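Course handout 4: Showing the robot what we want
Robot Teaching, practical part. Notes for the second group
Version of May 21, 2022
Prepared by Brynhildur Nørgaard, with corrections by Frida Østergaard

Please read before you come to the laboratory. You do not have to learn it by heart, but I will assume that you know the words in section 1, and I will not repeat them at the bench.

1. Some words we use

Demonstration. One complete performance of the task, from the start position to the end position, recorded from beginning to end. If you stop in the middle to think for a long time, it is still one demonstration, but perhaps a bad one.

Hand guiding. You take hold of the arm and move it yourself. The motors only carry the weight of the arm, so that it feels light. In some books it is called kinesthetic teaching. We say hand guiding.

Remote control. You do not touch the working arm. You move another device, and the working arm follows. In our laboratory the device is a small arm with the same joints as the big one, and we call it the leader. The working arm is the follower.

Episode. The same thing as a demonstration, but seen as a file. When I say "delete the episode", I mean the file.

Reset. Everything you do between two episodes to bring the parts back to a start position. Resets take more time than students expect, and they should be in your plan.

2. By hand or by remote control?

Last year's group asked this many times, so I will try to give a full answer.

Hand guiding is easy to learn. Most people make an acceptable movement in the first ten minutes. You feel directly when the gripper touches something, and you can correct it before there is damage. It is good for slow tasks with one arm, for example to place a part into a holder, or to follow the edge of a plate.

But hand guiding has three problems. The first is that your own hands and sleeves come into the camera view. The robot later works without your hands there, so the pictures it sees at work are different from the pictures it learned from. The second is that you cannot easily guide two arms at the same time with good control of both grippers. The third is fatigue. The arm feels light for one demonstration and heavy after many of them, and the late demonstrations become short and careless.

Remote control solves the first problem fully and the second one mostly. Your body is away from the work. You can use one leader in each hand. The price is that you lose a part of the feeling. With our leaders you feel very little of the contact force, and you must judge it with your eyes. Beginners press too hard. They also move too fast in free space and then stop suddenly near the object, and this stop is learned by the robot together with all the rest.

There is also a small delay between leader and follower. You will notice it on the first day and stop noticing it later. Do not try to compensate for it by moving ahead of the arm. Move slowly and wait for it.

In this course we use hand guiding in the first exercise (Dudel) and remote control in the two others (Kan and Prurnik). The names have no meaning, they come from an older list of projects and we kept them.

3. What makes a demonstration good

A good demonstration is calm. It goes to the object in a clear way, it closes the gripper in a clear way, and it leaves in a clear way. If you watch the recording without sound and without explanation, you should understand at each moment what the operator wanted.

Please think about the following points:

Approach from the same side each time, if the task does not force you to change. If half of the group comes from the left and the other half from the right, the learned movement may go into the middle, where it fits neither.

Vary the start positions on purpose. This is different from the point above. The method should be constant and the start should be varied. Move the part a few centimetres, turn it a little, start the arm from another height.

Do not hide the object from the camera with the gripper for longer than necessary. With remote control you stand where you can see well, but the robot will see only what its cameras see. If you look at the bench directly while the camera has a blocked view, you use information that the robot will never have. For this reason I ask everyone to do at least two demonstrations looking only at the screen. It is unpleasant and you will learn much from it.

Small corrections are allowed and even useful. When the part slips and you catch it again, keep the episode. The robot should also see how to come back from a small error. Large errors are another matter. If the part falls off the bench, stop and delete.

Do not wait in the air. Operators often stop above the object to prepare themselves. The robot learns to wait too, and sometimes it never continues. Prepare yourself before you press the record pedal.

4. How many demonstrations?

For Kan each pair records 20 episodes. For Prurnik each pair records 44. Please do not ask to do fewer. The second number looks strange, but it is what fits in the two afternoons when we calculate with the resets and the pauses.

No episode should be longer than 60 seconds. If your task needs more, you have probably joined two tasks, and you should divide it. When I checked the recordings from January, the long episodes were nearly always the ones where the operator had changed his mind in the middle.

More data does not repair bad data. Frida compared this with her own recordings: she removed the ones where she had hesitated before the grasp, trained again with the smaller set, and the result on the bench was better. It was a small comparison and you should not cite it as a proof, but it agrees with what we see each year.

5. The Prurnik exercise: work inside a computer case

In the last exercise we teach the robot to work inside a desktop computer. It is a difficult place for a gripper. The walls are high compared with the parts, there are cables that move when you touch them, and many surfaces shine.

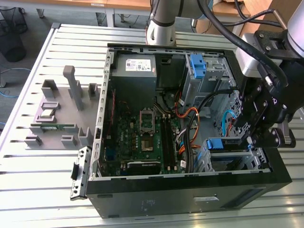 Begin with the case lying on its side and the side panel off. Before the first episode, move the follower slowly over the whole opening and look how near the fingers come to the metal edges. The distance which looks comfortable from your place at the leader is often much smaller when you stand beside the bench.

Memory modules are taken from the fixture and not from the table. The fixture gives a known height and a known angle, so the operator can use his attention for the insertion. Grip the module by its short ends or high on its long edge, and never on the contacts. Bring it above the slot, stop the sideways movement completely, and only then go down. A module which is moved sideways and down at the same time will catch on one end of the slot.

The pressing needs practice. As I wrote in section 2, you do not feel the force well. Look at the two ends of the module and compare them. If one end goes down before the other, open the gripper, go up and press on the higher end. This is a correction and you may keep the episode.

Cables are the part where the pairs usually lose time. Please agree before you start how they will lie, and bring them back to nearly the same place at each reset. Small differences are welcome. A cable lying over the slot is a new task and does not belong in this set.

Processor sockets we do not touch with the gripper at all. The pins are too easy to bend, and a bent pin cannot be repaired with our tools. If the fingers go near an open socket, the partner says "up" and the operator goes up, without discussion.

6. Roles in the pair

One person is the operator and one is the partner. The operator moves the leaders and controls the pedal. The partner makes the resets, watches the distance to the metal edges and keeps one hand near the stop button. Change roles after every ten episodes, or earlier if the operator is tired.

During recording the partner keeps both arms outside the bench area — also when something small rolls away. Let it roll.

After each episode write one line in the log: the episode number, the name of the operator, keep or delete, and a short reason if you delete. "Bad" is not a reason. "Module turned in the gripper before the slot" is a reason.

7. For the report

Each pair hands in the log, the kept episodes and a text of 2 pages. In the text, please explain which movement was the most difficult to show, what you changed during the session, and one episode that you kept but had doubts about. I am more interested in the doubts than in the success rate.

The Selletti arms have to be parked in the folded position before you switch off the power. If they are not parked, they sink slowly, and last time one of them came to rest on a keyboard.

Questions about the leaders go to Frida, questions about the report go to me.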